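West-facing bedroom turns into a pizza oven every afternoon, what can a renter do?

drywall_dave_not
Posted in Home & Garden > Heating and Cooling

I rent the top floor of a house in Flarerau. The bedroom has one big window facing due west, 41 inches wide, with regular horizontal blinds on the inside. Through the morning it's a lovely room. By 4 p.m. you could proof bread on the nightstand, and by bedtime the bread would be done.

The landlord is Bhuiyan Property, and their position is that the window "meets the standard." I asked which standard and was told they'd get back to me. I also asked about an awning and got a quote forwarded for $2,000, with a friendly note saying I was welcome to pay it.

What I've tried so far: a box fan, a second box fan, closing the blinds, and complaining. I can't drill anything into the outside of the building, and the lease says no window units on the street side, which is of course the side I've got. Is there anything cheap that works, or do I just move my mattress into the hall until fall?

3 people have this problem

mildly_insulated

I lived in a room like that for years, so take this as advice from a survivor.

The trouble with inside blinds is that by the time the sun hits them it's already in your house. They get hot, and then you own a large flat radiator. Light-colored ones send some of it back out through the glass, dark ones mostly don't. If yours tilt, try closing them with the outer edges up, or down, and see which leaves less light on the floor. People will fight you about the correct direction. I've been in that fight and I don't recommend it.

The best fix is shade on the outside of the glass. You said no drilling, but check whether the window has a screen. Solar screen fabric can be put into a normal screen frame with a spline roller, and when you leave you put the old mesh back. It makes the view a bit like living inside a pair of sunglasses. I did mine in an evening, and then did it again the next evening with the fabric straight.

Second best is reflective film. I used the static cling kind from Emar, which goes on with soapy water and peels off when you move. Ask the landlord before you do it and get the answer in writing, because some double-pane windows can crack under film when the heat builds up between the panes. The seal warranty may have opinions too.

Then the free part: keep the window shut while it's hotter outside than in. I know it feels wrong. Open it after dark, put one of your fans in it blowing OUT, and open a window on the cool side of the apartment. Two fans blowing at your face in a sealed hot room is just a convection oven with extra steps.

Also look up. If there's an attic over you with thin insulation, the ceiling is doing half the work. Put your hand on it at 5 p.m. If it's warm, that's a letter to Bhuiyan Property, who can tell you which standard it meets.

KJ from upstairs

blackout curtains. done. i got the Clovero ones and they smelled like a new shower curtain for 30 days but the room is dark and its fine. also drink water

porchlight77

Agree with most of the long answer, and the curtains will help a little if they hang close to the wall. The heat gets out over the top and under the bottom like it's late for something. Run the curtain rod wider than the window and let the fabric reach the sill at least.

One thing I'd add is to wipe down the blinds and the glass before you put up film or anything else. Mine had enough dust to plant carrots in, and every speck shows once the film's on. Shut the slats, do one side, flip them, do the other, and save the bottom rail for last since everything lands there.

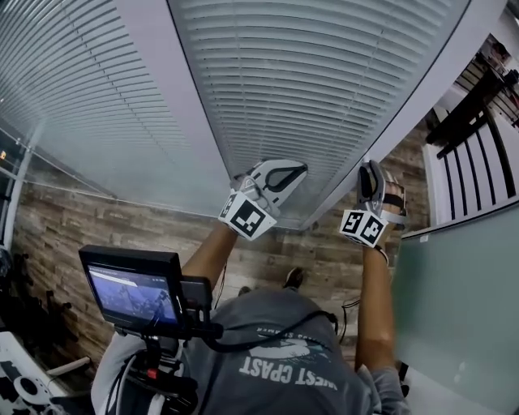
After that, give it a week of hot afternoons before you spend more money. I bought a portable AC in a panic one July and it's now a very heavy plant stand.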